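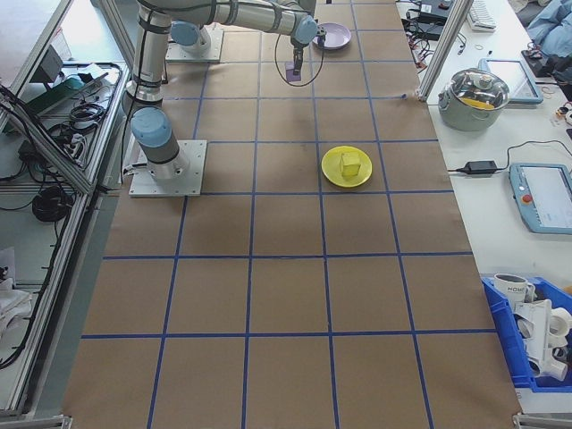 Subject: Re: [lending-ops] Early settlement figures out by one day's interest
List: lending-ops

On the settlement mismatch raised last month:

> We moved our installment book from Amwood to Nirach in March. Since then
> the early settlement quote shown to the customer and the amount the
> ledger expects differ by one day's interest on a portion of accounts.
> It does not happen on every account. Payments made before 4 p.m. seem
> to be fine. Is this a rounding matter, or is the day count wrong? We
> are currently writing off the difference by hand.

It is the day count. Rounding in Nirach is done once, on the final figure, to the nearest cent. It cannot give you a full day's interest.

The quote and the ledger use different end dates. The quote service counts from the last accrual date up to and including the date of the quote. The ledger counts up to the value date of the payment. If the payment file arrives before the cut-off, value date and quote date are the same. After the cut-off, the value date rolls to the next business day and the ledger adds the extra day. Over a weekend it adds more than one, so check whether some of your differences are three days and not one.

Amwood hid this. It held the quote as a fixed amount for the life of the quote and closed the account on any payment that matched it, whatever the value date. Nirach does not do that unless quote hold is turned on, and the migration script leaves it off.

We saw the same thing after our own move. I pulled 400 settled loans and compared quote against ledger. 16 had a residual balance. All 16 had been paid after cut-off on the day of the quote. I then reran the set with quote hold on and the residuals went to zero.

Settings, under Product > Settlement:

quote_hold = on
quote_valid_days = your own figure, see below
residual_action = waive
residual_limit = the largest daily interest on the book, times the longest gap between business days

Do not set residual_action to waive without a limit. There is no default limit, and a short payment of any size will close the account.

On quote_valid_days, match whatever your settlement letter tells the customer. If the letter says the figure is good until a given date, the system has to accept it until that date. Ours did not match at first and we had to reissue letters.

Two further points.

Quote hold applies only to quotes created after it is switched on. Open quotes keep the old behavior until they expire. Either cancel and reissue them, or keep clearing by hand until they run out.

If you report to a bureau through Bitoseck, look at the accounts you have written off by hand. A manual write-off posts with code 1313, and Bitoseck maps that to "settled for less than full balance." That mark is wrong for a customer who paid what the quote asked for, and it can count against them on their next application. The waive action posts a different code and reports as settled in full. You will need to send corrections for the ones already reported. The correction file takes up to 300 records at a time, and a longer one is rejected whole.

I have not tested any of this on revolving accounts. Intarasuk handles ours, and its accrual runs on statement dates, so the problem may not arise there in the same form. If anyone on the list runs revolving credit on Nirach, I would like to know what quote_hold does when a fee posts between the quote and the payment.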